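Unit 8 - Table manners and who teaches them

Notes for Thursday group moved to the shared folder, same as these. Read Moynihan handout first if you missed it.

Main question: how do eating habits get passed on in a family? Not recipes. The habits. Who sits where, who starts, what you hold and how you hold it.

Terms to know
Commensality - eating together, same table or same food. Will be on the April paper.
Household rule - said out loud ("elbows").
Tacit rule - never said, you only find out when you break it.

Most of what we call manners is tacit. Kids pick it up by watching, then get corrected maybe with a look. Adults who marry in have to learn it all over again and faster.

The Istport interviews
13 households, all in one neighborhood, three generations if possible. Interviewer ate with the family first and asked questions after. Order matters, people talk differently once they've fed you. Transcripts run to 300 pages, you do NOT need all of it. Read the Closerby family and the two short ones after.

Things that come up again and again:
Grandparents say the rules have gone. Parents say the rules are the same but looser. Kids list more rules than either of them.
Utensils. Big one. Families who use both forks and chopsticks often have a rule about which food gets which, and can't say where it came from.
The good tablecloth. When it comes out, who is allowed to iron it, what happens when somebody spills. 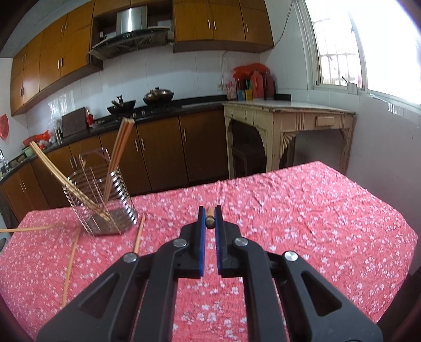
Jucélia Cordeiro disagreed with most of this last term and her note is worth having: the interviews only catch families who already eat together, so of course they have rules to report. Ask the ones who eat standing up at the counter, at 10 pm, one after another. They have rules too, you just didnt knock on that door.

Fair point. Gistance reading (second half) tries to answer it, uses food diaries instead of visits. Weakness: people tidy up a diary. Strength: you get the snacks and the skipped meals.

For the seminar
Write down one tacit rule from the house you grew up in. One paragraph. How did you learn it, who corrected you.
Then compare with the person next to you, look for a rule you both have but for diffrent reasons.
Bring page 8 of the transcripts printed, the seating plan doesn't show up well on a phone.

Essay titles go up next week. Room 1153, not the old one.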